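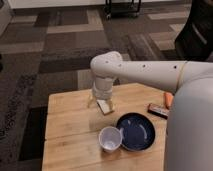 Open day at Undomix, Randside, 24/11/2023

Undomix rents out a tabletop robot arm by the month under the name Oda. Toshio Takeda and I went to Randside to see it and get a price for our packing room.

Yayra Asamoah ran the demo table. The arm is white with smooth rounded covers and a two-finger gripper. It worked over a wooden table set with a plate, a cup and a few small items, including a wrapped bar and an orange carrot. She said new tasks are taught by guiding the arm by hand, and that most customers need 14 days before it runs a full shift. Toshio asked about soft goods. Those need different fingers, sold separately.

The rental is $306 a week with a minimum of 4 weeks. Service visits are included, shipping is not. Borkex, whose arm we tried last year, charges less but wants a full year up front.
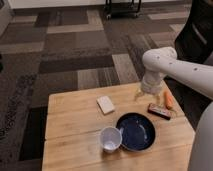

The Oda arm over the demo table, gripper open.

We also got a parts list and a copy of the manual, which runs to 29 pages and is easy to follow. The noise level was fine for talking at the table. Undomix will send a written quote in December, and Toshio is checking whether our benches are deep enough for the base.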